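Niven Home Forum > Paper, Desks and Files > Sorting document folders into a tote bag, does this work for anyone?

Page 1 of 1

uldis_lepik
Posts: 153
I have been trying to get the household papers out of the filing drawer and into something I can carry. We move between two apartments for part of the year and the drawer obviously doesn't move with us. Right now everything is in plastic document folders and zippered pouches. The plan is to keep the folders for current papers (lease, car, insurance, school) in a fabric bag that stands up by itself, and put the rest in a box with a lid.

My question is mostly about the pouches. The folders I can stand on edge and read from the top. The pouches flop over, and once two or three are in the bag I can't find anything.

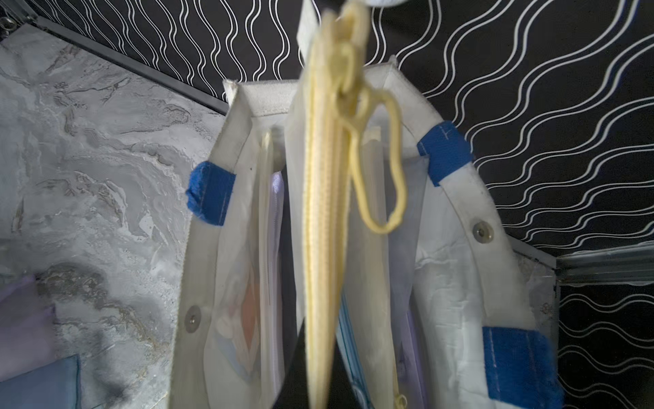

Yellow pouch with the zipper, white bag with the blue tabs behind it.

Does anyone have a good way to keep pouches upright? I would like to have this settled before November, when the renewals start coming in.

braltberg_beth
Posts: 71
Put a piece of cardboard in each pouch. Cut it a little smaller than the pouch so it doesn't catch in the zipper. Cereal box is too thin. The back of a legal pad is fine.

Also put the zipper on top and always face the pulls the same direction. It sounds fussy, but you will be reaching in without looking half the time.

Lewis M
Posts: 39
I would skip pouches completely. I used them for receipts for two years and all that happened was that the receipts curled up at the bottom. Flat folders only, one per subject, and throw away what you don't need. If a folder won't close, it's time to go through it.

uldis_lepik
Posts: 153
Cardboard is a good idea, thanks. I have legal pads.

Lewis, I hear you, but some of it is small stuff. Passport photos, spare keys with tags, the little cards that come with appliances. Those slide right out of a folder the first time it gets tipped.

Here is where I am with the sorting. I took everything out and made one pile, and I'm putting folders back by color. Yellow edge is for anything with a deadline. Lavender is medical. The gray-blue one is the car. The pale blue with the yellow trim I haven't decided on, maybe school. 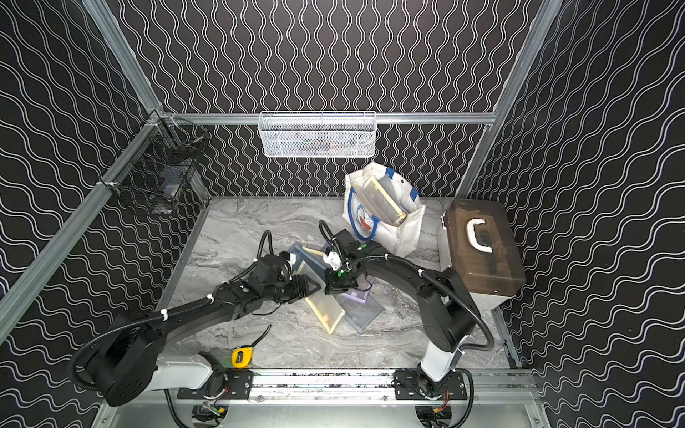
The yellow ones are the only ones I need every week, so they go in last and sit nearest the handles. Anything I open once a year can go in the box. I measured the box before I started and a folder fits lying flat but won't stand, so it will have to be the papers I don't need to flip through.

Ewan Yule
Posts: 25
Color coding works until you run out of colors. You have four subjects now. What happens when you add taxes, the pet, the other apartment? You'll buy another pack and it won't match, and then yellow means two things.

I'd use labels. Plain ones, top right corner of every folder, written large. Then the color doesn't matter and anybody else in the house can find the lease.

braltberg_beth
Posts: 71
I disagree with that. Labels on that kind of plastic fall off. I had some 25 folders labeled at my last job and by spring most of the labels were stuck to the neighboring folder. A paper slip inside the front, facing out, does the same thing and never peels. That only works with see-through ones, but his are.

Ewan Yule
Posts: 25
Depends on the label. Mine have stayed on. Wipe the plastic with rubbing alcohol first and let it dry.

Slip inside is OK too. My objection is to color alone.

troton_tai
Posts: 71
Question for the OP. Does the bag hold its shape when it's only half full? I bought a canvas tote for the same job at the Pasholm market and it folds in the middle unless it's packed tight. Everything ends up in a heap at the bottom. I went back to a magazine file.

uldis_lepik
Posts: 153
So far I'm keeping it near a wall so it has something to lean on if it wants to. I'm not going to promise anything for the car. I might cut a base for it out of the same cardboard.

Ewan, fair point about other people finding things. I'll do the slips inside and keep the colors too. 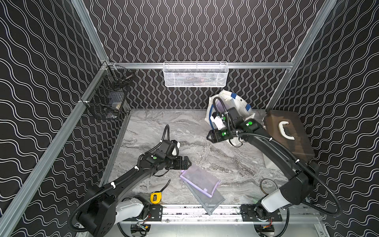
White bag with the blue trim at the back right, pouches still to go in.

Lewis M
Posts: 39
Still think you have too many pouches. Could the small stuff go in one box inside the box? Then the bag is only folders and your problem goes away.

braltberg_beth
Posts: 71
He said he needs to carry it. Keys and passport photos are exactly what you want with you.

troton_tai
Posts: 71
Agree with Beth there. I'd keep one pouch for small things and move the others to the box.

uldis_lepik
Posts: 153
One pouch for small things, one for stamps and envelopes, and the rest in the box. I'll try that first. Cutting the cardboard on Tuesday and I'll post how the bag rides in the car.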